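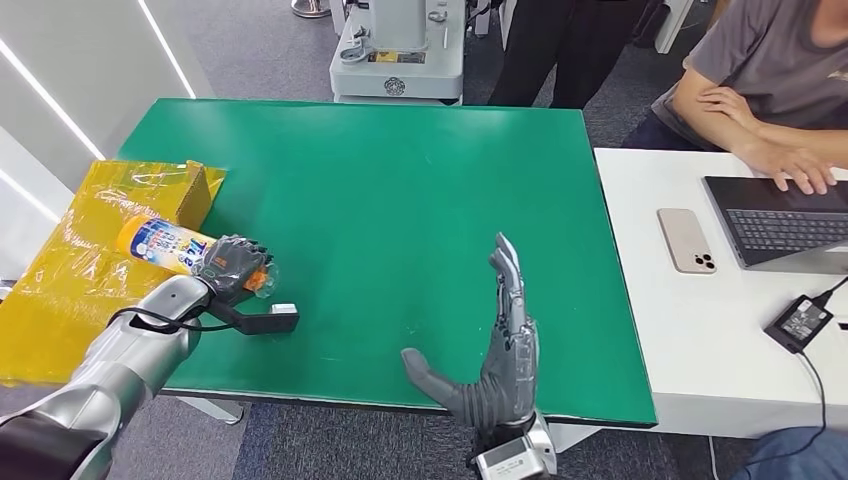

Both hands at the green mat at Udport, October 2025.

About the Tutus workshop

Tutus sets up and looks after handling robots for small packing and household goods firms. We started with 2 people and one arm, and there are now 12 of us, all based at Udport.

Most of our work is maintenance. A customer keeps the same machine for years, and we keep it running. Ronaldo Dalisay leads set-up. He begins with the hands: each finger is opened and closed on its own, then the whole hand is tried on ordinary goods such as detergent bottles. Grip settings are saved under the customer's name and a paper copy goes in the cabinet.

After that come the cables. We move each joint slowly to the end of its travel and check that nothing pulls tight. A cable that rubs gets a new route, even if it means taking the wrist apart again.
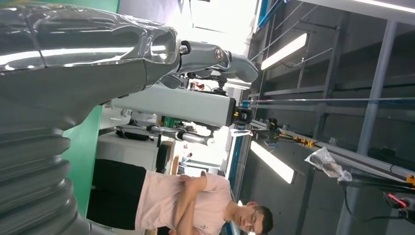
Covered arm and gripper beside the steel framework.

Thulani Swanepoel runs the service side. A full service has 104 checks and takes 2 days. Covers and bellows are looked over for splits, bolts are checked against the torque sheet, and the gripper pivots are cleaned and greased. Worn finger pads are replaced in pairs. We don't patch bellows. If one has split, we order a new one and the arm stays parked until it arrives.

Our longest-running job is the Rampersad cell, which we have serviced for 17 months. We also write the Zesus log, a plain record of every fault, part and setting. Customers get a copy and can take it to another service firm if they wish.

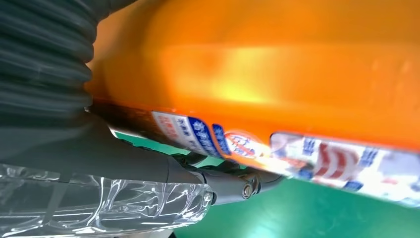

Nomvula wrote to us after her last service that she would sooner have the log than the phone line, but could the part numbers please be in bigger type. They will be from December.

Visits to the workshop are by appointment. Please bring closed shoes, and your service log if you have one. Parking is at the rear, off the laneway.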